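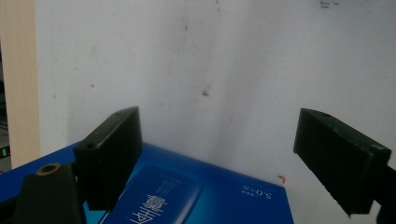
fingers open over the blue box, wide gap. build thread, typing fast 🧵

---

**1/** So. Hand-held gripper for the shared workshop in Clilley. You carry it round, pick stuff up with it, the camera on top logs what the fingers do. Later the same fingers go on the arm (the arm is called Juhl. don't ask, Margarida named it)

---

**2/** Fingers are plain black blocks, flat faces. Already scuffed to bits and dusty. Was going to sand them, can't be bothered, grip pads go over the top anyway

---

**3/** Brass insert in the body = best thing I did all month. First version I screwed straight into the plastic. Stripped it. Printed it again. Stripped that as well. Soldering iron, brass insert, press it in slow, done

---

**4/** If you're trying this: iron at 200, go gently, stop a hair before flush and push the last bit down with something flat and cold. I went in too hot on the first one and it sank sideways. Binned

---

**5/** Boxes are a pain btw. Glossy card slides. Squeeze harder and the sides bow in, squeeze less and it drops out the bottom. Soft stuff is so much easier

---

**6/** Margarida Mendes reckons silicone pads, 4 mm. Albertina Barros reckons bike inner tube, cut up and glued on. Have both on the bench. Inner tube is free so guess which one goes first

---

**7/** Recording: 30 frames a second, was 60 but the card filled up and I lost a whole evenings worth. Not doing that again

---

**8/** Plan is 128 picks before I let Juhl anywhere near it. Boxes, tins, a sponge, whatever is lying about. Doing them in batches or my wrist goes. It's heavier than it looks, the thing

---

**9/** Someone asked about the trigger. It's a bike brake lever and a bit of cable. Return spring is too strong, you feel it in your thumb after ten minutes. Softer spring on order from Stollow, they say next week, they said that last week too

---

**10/** Also yes the files will go up. Finger blocks first, then the body once I've moved the screw holes. Cable runs too close to one of them and it's rubbing

---

**11/** Things still to sort:

- pads (see above)
- spring
- strain relief on the camera lead, it's tape at the momnet
- a name. Margarida wants Milen. fine. it's Milen

---

**12/** Bench is booked til late on 23rd May if anyone local wants a go with it. Bring an awkward box. Shiny ones especially

---

**13/** edit: Albertina has cut the inner tube too narrow. Starting agian with the other half, back later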